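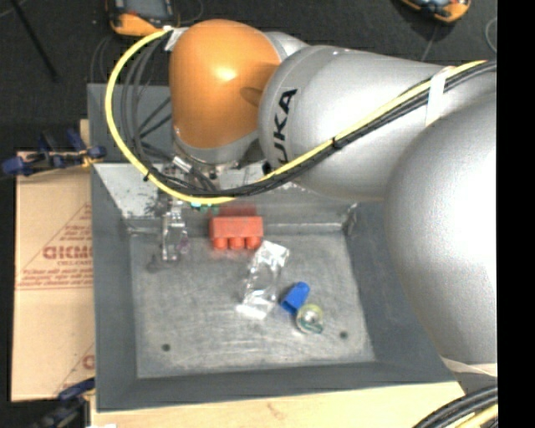

## 3.2 Sampling and storage of reclaimed parts

Figure 3. Work area at the Udura site, with a gray metal bin.

The Udura site receives mixed household hardware from two collection routes, Dalau and Eron. Hinges, brackets, taps and door handles arrive together and are weighed before sorting. For this study we took 464 items from the January intake. Each item was given a paper tag with its route, its weight and the type of metal as judged by a magnet test and a file mark.

Items were graded on a scale with 3 levels. Grade 1 items could be sold again after cleaning. Grade 2 items needed a new screw, spring or washer. Grade 3 items were fit only for melting. Two graders worked apart and did not see each other's sheets. They disagreed on 47 items, most of them taps with worn threads, and these were graded again by both graders together.

The Eron route gave more brass and fewer hinges than the Dalau route. We think this reflects the age of the houses there, but we did not have building records for every street. Painted items were a problem on both routes - thick paint hid cracks, and stripping it took longer than the grading itself. We stripped painted items only when the graders asked for it.

Prices came from the Thaweesak resale list, which covers 1,100 kinds of used fittings. Where a part was missing from the list, we used the price of the nearest size in the same metal. Scrap value was set by weight on the day of grading. Transport costs are left out of this section and are covered in Section 4.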